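I've had the Zundlow curing light on my bracket table since April, and I'm still finding reasons to pick it up. For a small practice like ours in Midham, which does a fair bit of ceramic work but isn't a flash city clinic, it's been a real treat to use.

The head is the first thing I noticed. It's slim, and it swivels far enough that I can get behind an upper second molar without asking the patient to open any wider (they're usually at their limit by then, poor things). I had my old Lurkow for years and was fond of it, but seating a crown at the back always meant some wrist gymnastics. With this one I just turn the collar and get on with it.

There are 3 modes: a standard cure, a soft start and a short tack pulse. The tack pulse is my favourite by a mile! You give the margin a quick flash, the excess cement goes to that lovely rubbery stage, and it peels off in one piece if your timing's good. Mine wasn't, the first week. I overdid it twice and spent longer with the scaler than I'd have liked. Go shorter than you think you need to.

A word on zirconia, as I get asked. No light will push much through a thick opaque crown, so I still use a dual-cure cement for those and treat the lamp as help at the margins. On thinner, more translucent veneers it does the whole job beautifully.

Kolbrún Egilsson, who shares the surgery with me, prefers the Enache for its heavier handle. Fair enough. Her hands are bigger than mine, and she finds the Zundlow a bit like holding a pen. I like that about it. 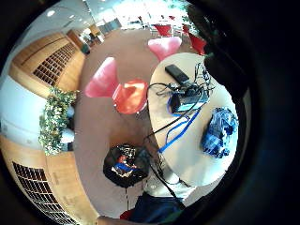 *Round table, blue lanyard and plenty of black cable.*

Grumbles? The beep is shrill and can't be turned down, only off. The barrier sleeves come in boxes of 86, an odd number that has never matched any order I've placed. And the grey buttons on the grey body are hard to pick out with loupes on.

Battery life has been excellent. I charge it overnight and it gets through a full day of fillings with plenty left.

I'd give it 9 out of 10, and I'll be ordering a second one for the hygienist's room.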